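30 Jul 2025

Humidity in the cellar at 6:30 was high again, so the dehumidifier stays on its upper setting until the weekend. Filter rinsed. The drain hose had slipped off its barb and I put a proper clamp on it.

Main job today was the sourdough rye, second attempt with the Skoltenitz flour. The June batch failed at the center: good crust, good rise, and then a dense wet band two fingers above the base. I had put that down to oven temperature. Having reread my notes I think it was the sour. It was fed in the evening and used the next afternoon, by which time it had fallen and smelled of nail polish. Rye flour is full of enzymes that break starch down into sugar, and acid slows them. A tired sour raises the dough poorly, the loaf spends longer in the warm stage, and the starch is gone before the heat can set it. That fits the band.

Changes for this attempt:

Sour fed at 10 last night, used at 7 this morning, while still domed.
Total flour 2,000 grams, split over 2 tins.
Salt 40 grams, up slightly.
Caraway 100 grams for the whole batch was Coralie Katene's figure. I halved it. She is used to the bread in Husville, where they like it to taste of nothing else.
No oil in the tins this time, only butter and rye meal.

Mixed by hand. The dough has no stretch to speak of, so there is no point in kneading it, and I stopped when no dry flour was left. Smoothed the tops with a wet spatula. Pinholes showed after an hour and three quarters, earlier than I expected, and I nearly missed them because I was on the phone to Faulkner about the invoice for the gutter brackets. They have billed the long ones and delivered the short ones. A corrected invoice is promised, as it was last week.

Baked hot for the first quarter hour, then down. Out of the tins for the last ten minutes to firm the sides. Internal reading was good in both loaves, but it was good in June as well, so I attach no weight to it.
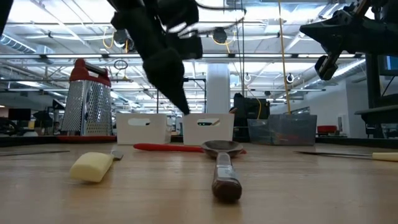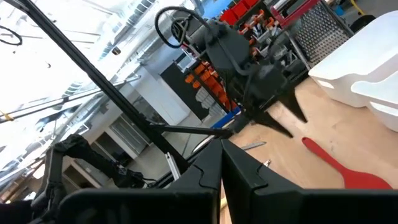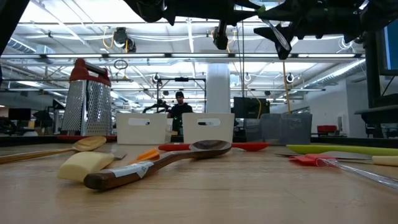 First and third: spoons and other utensils on the wood tabletop.

On spoons: I mixed with the old beech one and it is near the end. The edge of the bowl has gone furry and holds dough in the grain. Sanded it after lunch and gave it a coat of linseed oil. It will do for porridge. For rye I want something with a thicker handle – the thin ones flex, and with a dough this stiff the wrist takes the load. Prida has one in olive wood, overpriced. Will look again when I go in for tin liners.

Loaves wrapped in linen at 2 and left on the rack. They are not to be cut before tomorrow evening. I cut the June ones after four hours, and that alone may account for part of the gumminess, so there are now three changed variables and I will not be able to say which of them mattered. Should have changed one. If the crumb is right I will go back to the old feeding time with everything else held, and see whether the band returns.

Coralie rang at 8. She asked about the caraway and I told her.

Hose clamp still dry. Bucket left under it overnight.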